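De: Abimbola Garba
Para: lista de traducción y terminología
Fecha: 25 de agosto de 2021
Asunto: Re: Glosario para el manual de Haslam: ¿tú, usted o infinitivo?

Estimados colegas:

Perdonen que conteste con retraso. Leí el mensaje de Drakerden el mismo día en que llegó, pero quería revisar mis propios archivos antes de opinar, y mis archivos no están muy ordenados. Además escribo en español despacio, porque no es mi primera lengua, y prefiero corregir dos veces antes de enviar. Si encuentran errores, les agradezco que me los señalen en privado o en la lista, me da igual.

Copio primero la parte del mensaje a la que respondo, para quienes lo hayan borrado:

> El cliente (Haslam) nos pide una propuesta única para todos los manuales
> de mantenimiento, que hasta ahora se han traducido con criterios distintos.
> En unos se dice "apriete el tornillo", en otros "apretar el tornillo", y en
> el más antiguo, que parece de otra mano, "se aprieta el tornillo". En total
> son 2.735 segmentos, de los cuales una buena parte se repite.
>
> Nuestra idea es pasar todo al infinitivo, porque es más corto y porque
> evita la decisión entre tú y usted. Pero el revisor de Skirnier dice que el
> infinitivo suena a receta o a cartel, y que el lector no sabe si se le habla
> a él. ¿Qué hacen ustedes?
>
> Segunda pregunta: ¿conservan la misma forma en los avisos de seguridad que
> en los pasos? En el original inglés las dos cosas llevan imperativo.
>
> Saludos,
> Coordinación de proyectos, Drakerden

Voy a responder a la primera pregunta con cierta extensión y a la segunda con menos, porque en la segunda tengo menos seguridad.

Cuando empecé a traducir al español, mi profesora me enseñó que el imperativo con usted era la forma "correcta" de las instrucciones y que el infinitivo era una costumbre perezosa. Lo creí durante años. Después me dieron un encargo de Vurum, una empresa pequeña que vendía básculas para panaderías, y el cliente me devolvió el trabajo con una nota amable: sus usuarios eran panaderos que leían el manual con las manos llenas de harina, y todas mis frases empezaban bien pero eran demasiado largas. Yo había escrito "Asegúrese de que usted ha colocado la báscula sobre una superficie que se encuentre nivelada". Cambié todo a "Coloque la báscula sobre una superficie nivelada" y el manual perdió nueve páginas. El problema, por lo tanto, no era el imperativo. Eran mis rodeos.

Cuento esto porque me parece que en la discusión se mezclan dos asuntos. La longitud depende poco de la forma verbal. Entre "apriete" y "apretar" hay una letra de diferencia. Lo que alarga un manual son los "asegúrese de", los "proceda a", los "es necesario que" y los gerundios que unen tres acciones en una sola frase. Si Haslam quiere textos más cortos, yo buscaría primero esas expresiones en la memoria de traducción.

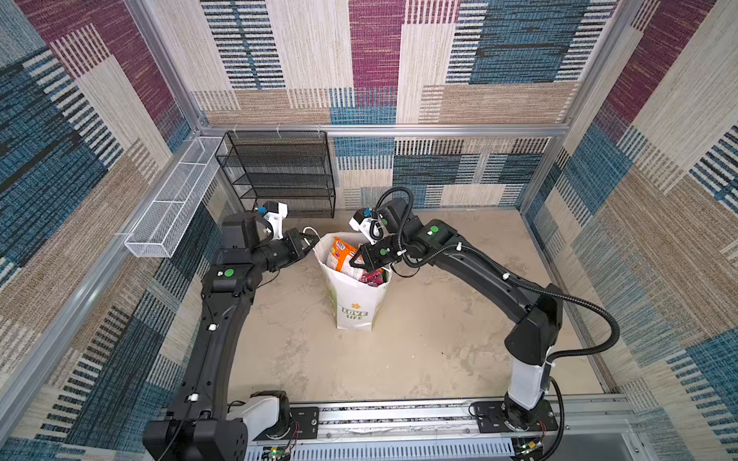 Tiempo de lectura: 7 minutos

En cuanto a la persona, mi opinión es que el revisor de Skirnier tiene razón a medias. El infinitivo funciona bien en frases aisladas y muy breves: títulos de apartados, botones, listas de comprobación. "Limpiar el filtro" como título es perfecto. Funciona peor cuando la frase necesita un pronombre o un posesivo, porque entonces aparece una persona que antes no existía. Tengo anotado este ejemplo de un trabajo antiguo:

Retirar la tapa con cuidado. Si nota resistencia, no forzarla.

¿Quién nota la resistencia? El lector lo entiende, por supuesto, pero en la misma línea hemos pasado del infinitivo al usted y hemos vuelto al infinitivo. Para mí, que aprendí la lengua con gramáticas, esto es molesto. He preguntado a varios colegas nativos y la mayoría no lo había notado hasta que se lo enseñé. Tal vez, entonces, exagero. Pero cuando una frase así se repite 40 veces en un documento, el texto da una impresión de descuido aunque el lector no sepa explicar por qué.

Con el imperativo no hay salto:

Retire la tapa con cuidado. Si nota resistencia, no la fuerce.

Observen también la posición del pronombre. En la forma negativa, "no la fuerce" lleva el pronombre delante, y en la afirmativa "retírela" lo lleva detrás y con tilde. Es una fuente constante de errores para los que no somos nativos, y debo decir que también la encuentro en traducciones de personas que sí lo son: "retirela" sin tilde, sobre todo. El infinitivo ahorra esta dificultad, porque "retirarla" no lleva tilde y el pronombre va siempre detrás. Si en el equipo de Drakerden trabajan muchas manos y hay poca revisión, esta puede ser una razón práctica a favor del infinitivo, y no me parece vergonzoso admitirla.

Sobre tú y usted hay menos que decir. En documentación técnica para empresas yo no usaría tú, salvo que el cliente lo pida por escrito. He visto manuales destinados solo a España donde el tú queda natural, sobre todo en programas informáticos y teléfonos. Pero Haslam, si entendí bien un mensaje anterior, distribuye el mismo PDF en varios países, y un técnico de Bogotá y otro de Valladolid no oyen lo mismo en un tú. Usted no ofende en ningún sitio. Como mucho, parece un poco seco. En cuanto al voseo, nunca me lo han pedido en un manual de mantenimiento, aunque me interesaría saber si alguien de la lista ha recibido un encargo así.

La tercera forma que menciona el mensaje, "se aprieta el tornillo", la dejaría para las descripciones. Es útil cuando se explica cómo funciona una cosa: "la presión se regula mediante la válvula". Como instrucción es peligrosa, porque no se distingue si el tornillo ya viene apretado de fábrica, si se aprieta solo o si debo apretarlo yo. En un manual de bombas que revisé hace tiempo aparecía "la válvula se cierra antes de desmontar el cuerpo", y el traductor había querido decir "cierre la válvula". Un lector confiado puede pensar que existe un cierre automático. Con agua fría esto produce un suelo mojado. Con otras cosas, peor.

Mi propuesta para Haslam sería entonces la siguiente, y la escribo como la pondría en la guía de estilo:

Títulos y entradas de índice: infinitivo ("Sustituir la correa") o sustantivo ("Sustitución de la correa"), pero una sola opción en todo el documento. Prefiero el sustantivo en el índice general, aunque reconozco que es cuestión de gusto.

Pasos numerados: imperativo con usted, sin escribir la palabra "usted" ("Afloje los tornillos").

Condiciones: delante de la acción y con coma ("Si el indicador parpadea, desconecte el equipo"). En inglés van muchas veces detrás, y el técnico que lee deprisa ya ha hecho la acción cuando llega a la condición.

Resultados: presente de indicativo ("El indicador se apaga"). Nada de futuro. "El indicador se apagará" es correcto, pero obliga a pensar cuándo.

Descripciones: presente, con "se" donde haga falta.

Paso a la segunda pregunta, la de los avisos de seguridad. Aquí distingo entre prohibición e indicación. Para las prohibiciones, "No abra la cubierta" me parece mejor que "No abrir la cubierta" dentro del manual, por coherencia con los pasos. En las etiquetas pegadas a la máquina, en cambio, lo normal es el infinitivo, y "No abrir" cabe en un espacio muy pequeño. El conflicto llega cuando el manual reproduce la etiqueta. Yo mantengo entonces el texto exacto de la etiqueta, entre comillas, y escribo el resto con imperativo. Es decir: "No retire la etiqueta 'No abrir'". Queda feo, pero el técnico encuentra las mismas palabras en el papel y en el metal.

También recomiendo que se traduzcan una sola vez las palabras de señal y que no se toquen más. He visto en un mismo documento "Warning" como "Advertencia", "Aviso" y "Atención", según el capítulo y probablemente según el traductor. Si existen niveles de gravedad, esa variación ya no es un defecto de estilo. Mi costumbre es fijar "Peligro", "Advertencia", "Atención" y "Aviso" al principio, en este orden de gravedad, y preguntar al cliente si está de acuerdo antes de entregar el primer archivo. Algunas empresas tienen "Precaución" en lugar de "Atención" desde siempre, y en ese caso lo respeto.

Queda el asunto de la memoria de traducción. Cambiar 2.735 segmentos con buscar y reemplazar no es posible, o mejor dicho, es posible y después se tarda más en arreglarlo. "Apretar" se convierte en "apriete", "colocar" en "coloque", "introducir" en "introduzca", y además están los infinitivos que no son instrucciones ("antes de apretar", "para colocar"). Lo que hice una vez fue exportar solamente los segmentos que empezaban por infinitivo, quitar los repetidos y corregirlos a mano en una hoja aparte. Fue aburrido, pero terminé en 2 tardes, y después volví a importarlos como memoria con prioridad sobre la vieja. Aconsejo no borrar la vieja. En diciembre me pidieron una actualización de aquel mismo trabajo y la necesité para comprobar qué versión había aprobado el cliente.

Una duda mía, ya que escribo a la lista. En los textos de Haslam aparece muchas veces "make sure that" seguido de un estado: "Make sure that the cover is closed". Yo traduzco "Compruebe que la cubierta esté cerrada", con subjuntivo. Una revisora me lo cambia siempre por "está cerrada". He consultado dos gramáticas y entiendo que las dos formas se admiten con "comprobar", y que el subjuntivo es más propio de "asegurarse de que". Pero mi oído en esto no es de fiar. ¿Hay diferencia para ustedes entre comprobar que está y comprobar que esté? ¿Depende del país?

Si Drakerden decide finalmente el infinitivo para todo, no me parecerá una catástrofe. Pediría solo que no se mezcle con "si nota", "si desea" y similares, y que se sustituyan por construcciones impersonales: "en caso de resistencia, no forzar la tapa".

Puedo enviar la hoja con los verbos irregulares más frecuentes en imperativo a quien me la pida. Está hecha para mi propio uso y tiene anotaciones en inglés.

Reciban un cordial saludo,

Abimbola Garba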